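Wedge fingers vs. the thin ones for slim objects

rachid_a
Has anyone compared finger shapes on the handheld gripper for thin stuff? We have 2 sets here, the wedge blocks and a thin pair from Pikora. I ran 72 grasps with each on pens and chopsticks. The wedges dropped 4 and the thin pair dropped more, but they see much better through the wrist camera.

hkasten
What surface? Lifting off a bare table and lifting off a tray are different problems. The rim gets in the way.

rachid_a
Both. Tray setup is below, wedges mounted. 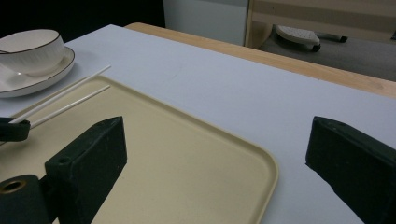
Green wedge fingers, chopsticks on the cream tray, cup and saucer behind.

hkasten
Those blocks take up a lot of the view. I'd go thin and put a softer pad on the tips.

Ayman T
Disagree. We did 200 picks at Ronel with soft pads and they wore out before we finished. The wider face is more forgiving when your approach angle is off – and by hand it always is.

yeshi_m
Camera position matters more than either, in my opinion. Raise the mount a little and run the wedges again before you buy anything.

rachid_a
I can try that tonight. The mount has one more hole higher up.

Ayman T
Keep the same tray and chopsticks or the numbers won't compare.

hkasten
Still voting thin. Post both sets of drops when you have them.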